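Caton Early Electronic Music Listing

Caton is a plain-text listing of early electronic and tape music releases: LPs, singles and a few reel transfers. Each row is one release. It began as an index for the Lolenach listening room and has been kept up by Sota Aoki.

Contents

releases.csv has 4,000 rows. labels.csv has 123 rows, one per record label. The instruments column is filled in for 2,000 releases and left blank where the sleeve gives no credit.

Fields

id, title, artist, label, year, format, instruments, notes. Years are those printed on the label — reissues get their own row. Names are spelled as on the sleeve, so the same player can turn up under two spellings. Use artist_key to group them.

Changes

July 27, 2023: merged the Emico catalog, fixed 102 duplicate ids, dropped the old genre column.

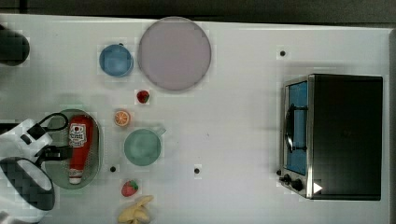 White tabletop with a round plate, from above.

Known problems

Library music is thin. Running times are missing for most singles. A few rows still have the label name in the notes field.

Corrections

Send the row id and a scan of the label. Changes go in with the next release, planned for September.

Related items

Pyo Tape Loop Index
Emico Catalog Scans
Lolenach Listening Room Playlists
Caton Label Names, older version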